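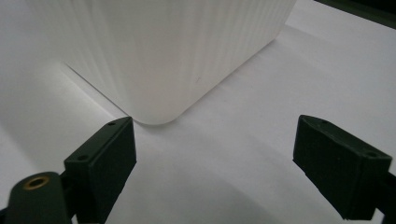
By Pongsak Tanasarn
Posted 5th March, filed under Workshop Tips

Picking Up Ribbed Containers Without Dropping Them

In February we dropped a full container off the bench while lifting it with the Plindar hand gripper. It was holding almost 700 grams of dry rice. The lid came off when it landed, the rice went under the drill press, and Daranee Meesuk caught her thumb between the fingers trying to save it. She had a blood blister and was fine. The container survived. One of the screws holding the left finger had worked loose, and the finger had turned just enough that it met the wall on one edge.

These are the things we changed afterward. Most of them apply to any two-finger gripper, whether you hold it in your hand or it is bolted to an arm.

Check the screws before you start

Each finger on ours has two screw holes along the top. Put a driver in each screw at the start of the session and see if it moves. If it does, take it out, clean it, and put it back with a small drop of removable thread locker. Keep thread locker off bare plastic. Some kinds will crack it, so read the bottle first or test it on a scrap finger.

Do not crank down on a screw that goes into a brass insert set in plastic. The insert will turn or lift before the screw feels tight. If the insert spins with the screw, stop. Back the screw out while pressing the insert down with the tip of a small flat screwdriver, then reset it with a soldering iron on a low setting. If it spins a second time, the hole is worn out and you need a new part. We tried glue on one and it held for a single afternoon.

Look at the base of each finger for fine cracks too. They show up better with a flashlight held off to one side.

Know what ribs do to your grip

A wall with fine vertical ribs gives the finger less to hold. The pad touches the high points and skips the grooves. Vertical ribs are also no help against something sliding straight down, which is the direction a heavy container wants to go. A smooth container of the same weight may hold when a ribbed one slips.

A soft pad helps. We cut ours from a kitchen shelf liner and stick it on with double-sided tape. Wipe the finger with rubbing alcohol first and let it dry. Press the pad on and leave it overnight before lifting anything. Change it when it goes shiny.

Flour and rice dust ruin the grip faster than anything else we have found. Wipe the container down with a barely damp cloth, then a dry one.

Stay off the corner if you can

Squarish containers with rounded corners are awkward from the corner. The two faces run away from you on either side, so flat fingers closing straight in will touch a small patch of each face and try to push the container away. Turn it so that a flat side faces you and take it across two opposite walls.

If you have to come in corner first, start with it empty and see which way it wants to slide. Move your hand so both fingers will touch at the same moment. When one finger gets there early it shoves the container across the table before the other has any hold, and that is how we got so close to the edge of the bench in the first place. 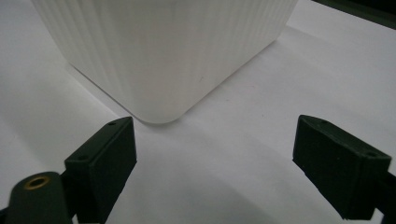 Verkstead Community Workshop, Gripper and Small Robots Group

Set the height before you close

Hold near the middle of the height of the load, and remember that a part-filled container carries its weight low. Gripped near the top, it swings. Gripped right at the base, it can tip over the fingers. With dry goods, give it a gentle shake to level the contents before you lift.

Low down there is another problem. The bottom edge is usually curved, and a finger that lands on the curve rides under it and lifts one side. Go up until the whole pad is against straight wall.

Lift a little and wait

Close the fingers, raise the container the thickness of a pencil, and wait for a slow count of two. If it is going to slip, it will usually do so then, and it has nowhere to fall. Only carry it once it has stayed put.

Squeezing harder is a poor fix. A thin plastic wall bows in, the pad loses contact at its ends, and the container drops anyway. If it won't hold with a normal squeeze, put it down and sort out the pad or the angle.

Keep the free hand out

This is the rule we had been sloppy about. When something starts to fall, let it fall. Daranee reached in with her free hand while mine was still squeezing the handle, and her thumb was in the gap when the fingers came together. Now the free hand stays on the bench or behind your back, and whoever is helping stands on the far side of the table.

Clear the floor where a load might land. For practice lifts we lay a folded towel along the edge of the bench. Nothing glass, nothing hot, and no open liquids until the same container has gone through the session without slipping.

If your gripper is motor driven, cut the power before you touch the fingers for any reason. Letting go of the button does not count. On the Praltell arm the fingers can twitch when the controller restarts, so we pull the plug.

Write down the lifts

We keep a notebook by the gripper with a tally of lifts and a line for anything loose, cracked, or replaced. The February drop came at lift 286 on that set of screws, and the last time anyone had written "screws checked" was on the first page. We now check every session and put in new screws when we change the pads.

Note the container as well. Ours marked "Phetsri" on masking tape has slipped more than any other and is now only lifted empty.

What to keep in the drawer

A driver that fits the finger screws properly
Spare screws, same length as the old ones
One spare finger for each side
Shelf liner and double-sided tape
Rubbing alcohol and a clean cloth
Adhesive bandages

A longer screw from the odds-and-ends jar can bottom out in the hole and feel tight when the finger is still loose. Hold the new one against the old one before it goes in.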